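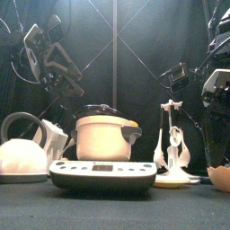
Pudinard, Mon 13 April

The worktop: your questions

Since we put the small kitchen on the long dark table, the same questions keep arriving, mostly by email and mostly at lunchtime. Answers below, in no particular order, although the one about the eggshell is the one you came for.

What can I cook in it?
Rice. Also porridge, lentils, a fairly good stew and anything else that is happy to sit under a lid and be left alone. The white cooker with the black lid is the centre of the whole arrangement, and the menu follows from that. If you want chips, the Stellulitz kitchen downstairs has a proper oven and a proper extractor fan, and you are welcome to both.

How much rice is too much?
Two mugs, dry. Three mugs will fit, in the sense that a sofa will fit in a lift. What comes up under the lid after that is yours to wipe off the base, including between the buttons.

Do I have to use the base it sits on?
Yes. The cooker stays on the white base with the display and the row of round buttons. Please don't lift it off and put it straight down on the table while hot. The table top marks, and the last refinishing cost us 2,000, which was the spring outing.

Which button do I press?
The card in the drawer has a drawing. Start at the left end of the row and read the card before you press anything else. If the display shows something that isn't on the card, switch off at the wall, wait 2 minutes and try again. If it shows the same thing a second time, leave a note and have a sandwich.

Can I take the lid off to look?
You can, and you'll have slightly worse rice. There's a small black handle on top of the lid for the purpose. Use a cloth, tip the lid away from you and let it drip into the pot. The side handle is for steadying the cooker. It isn't for carrying the thing across the room with dinner in it.

Is the kettle for everybody?
Yes. White, thick grey handle, lives at the left end of the table. Fill it to the line, empty what you don't use, and descale it if the tea starts to look as though it's been fished in. We buy Schwaiger descaling powder, one sachet a time, and the box is under the sink. February was a bad month for limescale and we would like not to go through it again.

Why does the kettle have to stay on the left?
The tap is on the left. We tried it on the right for a fortnight and everyone walked round the table with it, dripping.

What is the stand for, and may I hang my own things on it?
The white stand to the right of the cooker is for utensils you're using now: spatula, slotted ladle, spoon, and the narrow one people have strong opinions about. Four things hang there comfortably. Hang a fifth and you'll find that the top rack is small and the post is tall, and that the whole affair has a view on cast iron. Your own spoons are very nice and belong in your own box.

What is the narrow one?
We've had egg lifter, jam stirrer and "the other one". It came with the set. Use it for whatever you like and hang it back up.

May I use metal spoons in the cooker?
No. The inner pot scratches, and a replacement from Punolura takes 41 days to arrive. We know the number because we counted them, eating toast.

All right, what about the eggshell?
It's a bowl. It's tan, it has a jagged rim, and it looks like the lower half of an egg that something large has climbed out of. It stands at the far right end of the table and does a decent job of holding small dry things. It came out best in a vote in which almost 20 people took part and the alternative was a plastic tub.

Can I put soup in it?
Please find something with an edge you can drink from.

Could we have something more colourful?
The white things were bought together, and they show up well against the dark table and the dark wall behind it, so you can find the ladle without your glasses. There's a yellowy-orange knob on the cooker, just behind the side handle, if you need cheering up.

How should I leave the table?
Cooker on its base with the lid on, kettle to the left, utensils washed and hanging, bowl at its usual end. Wipe the top with a damp cloth and then a dry one. On a surface that dark every grain of rice looks like a personal remark.

Can I book it?
The sheet is on the inside of the door, in slots of 20 minutes. Most rice takes longer than that, so book 2 slots and stay nearby for the second.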